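Apuntes de clase, tema 2: tiempo atmosférico y clima
Curso de introducción a la climatología, Sallden

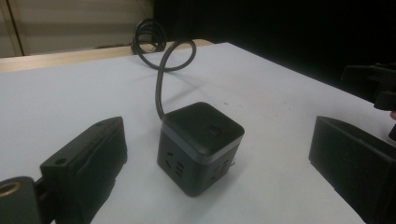 Según una compañera del grupo de Sterkholm, un invierno frío ya demuestra que el calentamiento se detuvo. La respuesta es que no se puede concluir esto con una sola estación del año.

El tiempo es el estado de la atmósfera en un momento dado. El clima se obtiene con series largas de datos.

Ejercicio para septiembre. La estación de Flalholm registró 588 mm de lluvia en un año y su media es de 600 mm. Calculen la anomalía en milímetros y también en porcentaje (media = 100).

Repasar antes de la próxima clase: albedo, forzamiento radiativo y la tabla de Jibrin. Las respuestas se entregan escritas a mano, en una hoja.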